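Category: Home & Energy > Electricity bills > Standby and vampire power

Do plug-in "power savers" do anything at all?

Jaruwan Bunnag

My mother-in-law has bought two Koveck energy savers from a leaflet. You put one in a socket near the fuse box, a green light comes on, and your bill is meant to drop by up to 50 per cent. She is very pleased with them. I am not. We used 3,095 units last year and the box promises results "from the first Friday", whatever that means. The leaflet talks about "smoothing dirty current" and has a graph with no numbers on it. Before I start a family row, is there any version of this that works in an ordinary flat? We have electric heating in two rooms and gas for the rest.
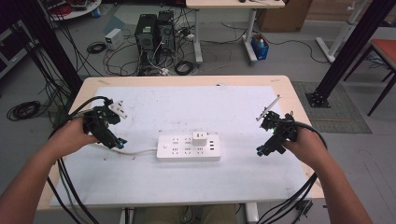

She also says our chargers are eating electricity all night and that the saver "catches" it. I switch most things off at the wall anyway, apart from the router and the fridge.

Thibodeaux

It won't work. These things usually have a capacitor in them and a light, if you're lucky. A capacitor can correct power factor, and big factories do get charged for poor power factor, so the leaflet has borrowed something true and stuck it where it doesn't belong. A household meter bills you for the energy you use. There is nothing for the box to save, and the light uses a tiny bit itself.

The part that would bother me more is safety. I've seen cheap ones opened up with thin wiring and no fuse worth the name. Check the plug for a proper maker's name and address. If it only says Koveck and a web page, I'd take it out tonight and ask for the money back. Leaflet sales normally come with a cancellation period, so read the small print before arguing about physics.

As for chargers, an idle modern one draws so little that you'd struggle to find it on the bill. Your heating in two rooms will swamp it. I'd want to see the meter readings before believing any claim either way. 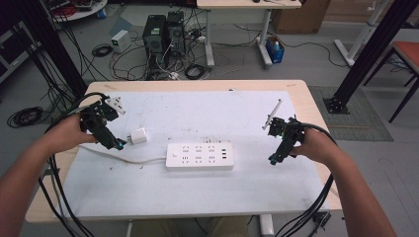

How would I test it without taking anyone's word for it? Read the meter at the same time of day for two weeks with the saver in and two weeks with it out, and write down the weather as well, as a cold spell will swamp everything else.

Zondavlow

We had one for a year and our bill went down, so I wouldn't be so quick to rubbish them. Mind you, we did get a new boiler in October and my son moved out — so make of that what you will. Still got it plugged in behind the sofa.

Related
Is a Diltico smart meter display accurate?
Fridge using 400 units a year, is that normal?
Storage heaters: leave on or switch off?
Anyone paid back on a 3,000 pound battery?

Contact us | Community rules | Copyright the site and its contributors | Back to top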